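Section 4. Preparing a Practice Station

This section applies to student teams using the Pralora hand-held gripper kit in the Mivska club program. Revised 2024-07-20.

4.1 Before the session

1. Charge both grippers fully. Charging takes nearly 23 minutes.
2. Wipe each camera lens with the dry cloth supplied in the kit.
3. Check that the marker cube is firmly seated on top of its gripper. Do not touch the printed faces.

Caution: Keep fingers clear of the jaws when the trigger is released.

4.2 Setting up the table

4. Cover the work surface and pull the cloth flat at the corners.
5. Place the task object within reach of both operators.
6. Start the Zurka recorder and enter the team number.

Note: Teams entered for the Ó Conaill Cup must use the object list issued in February.

4.3 Running a two-gripper exercise

7. Operators take their positions and hold the grippers level.
8. On the supervisor's signal, the first operator approaches the object. The second operator waits.
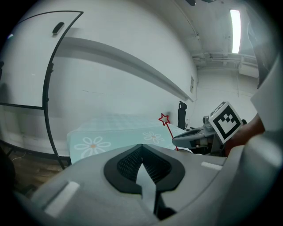
Task objects for beginners should be light and easy to grasp at more than one point. A toy star wand is suitable, as the thin red stick and the wider star tip call for different grips. Patterned cloths, such as light blue with white flowers, are permitted.

9. Repeat the exercise four times, then exchange positions.
10. Stop the recorder before putting down either gripper.

If the recorder displays code 329, restart it and repeat step 6.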